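## Equipment planning: what we asked for, what we're getting

The automation budget for next year is in, and it is smaller than the one we drew up in May, which in turn was smaller than the one Aigars Paulauskas drew on the back of a delivery note. The delivery note had a second arm on it, and a conveyor. I have kept it, for morale.

For those who don't follow these things closely (most of you, going by attendance at the planning meeting), we are fitting out the Brallby cell so that small parts can be picked from bins and laid out for assembly without a person standing there all shift. The arm itself was settled last year. What we are arguing about now is everything that goes round it: benches, shelving, power, guarding, somewhere to sit. On the first version of the spreadsheet all of this came under a single line called "sundries". Sundries has since grown to 45 lines and its own tab.

We had two quotes for benches. Steinbach offered a welded frame at a price that made Aigars go and stand outside for a bit. Trudanska offered a bolted one for a good deal less, with delivery in 40 working days, and a drawing that someone had plainly been asked to do at ten to five on a Friday. We went back to both with the same question — how much does the top move when you lean on it? — and only Trudanska answered with a number. They also asked what we would be leaning on it for, and I took that as a good sign.

The heavier problem is power. The original plan assumed the sockets would be where the equipment was. The electrician has priced floor boxes and an overhead drop, and the drop wins easily if you ignore the cost of hiring the lift to install it. I had ignored the cost of hiring the lift. It is now line 31.
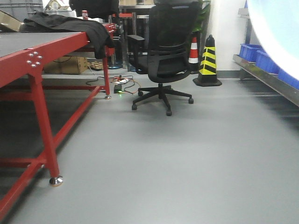

*Red bench on the left, bins on the right, and loose cabling on the floor in between.*

Bins were the cheerful part. We need them all to be the same size, because the arm is very good at repeating itself and very poor at coping with a bin that someone found in a cupboard. Prurkuva will do us a batch of 512 at a rate that drops sharply compared with buying them by the dozen. Do we need 512 bins? We do not. But the stores team would like the rest, and have offered to pay for them out of their own money, an event so rare that I asked for it in writing.

Shelving goes with the bins. The angled steel type costs more than flat, but parts slide to the front and the arm doesn't have to reach so far in. We have budgeted for the angled type in the picking area and flat everywhere else. If anybody would like angled shelves for their files, the answer is on the second tab.

Guarding took up most of the October meeting. Cones are cheap, portable and respected by everyone except visitors, and they were never going to satisfy the insurer once the arm is running at full speed. So there is money for a light curtain on the open side and a proper fence along the back. The fence can be bought in panels, so if the floor plan changes again (it will) we can move it without ordering another one. Aigars wants it in yellow. The supplier charges extra for yellow. Discussions continue.

Seating is staying out of the capital request altogether. Finance asked, quite reasonably, why an automated cell needs chairs. It needs them because somebody has to sit beside it while it is being taught what a part looks like, and that somebody is usually Aigars, and he has a back. We will use the chairs we have.

The request as it now stands is filed under reference 2311 on the shared drive. It covers benches, bins, shelving, the overhead drop, the lift and the guarding. It leaves out the second arm and the conveyor, along with a spare gripper that I took off on Tuesday and put back on Thursday and have now moved to a list headed "If There Is Any Left". There has not been any left since I started here, but the list is nicely formatted.

If your team will be using the cell, please look through the tab marked "Who Needs What" and correct your own row. Two rows still say "ask again later" and one says only "yes". Comments go straight into the sheet, please, as I am no longer accepting requirements in the corridor. Once the rows are fixed I'll send the whole thing up for signature, and Trudanska can start on the benches as soon as it comes back.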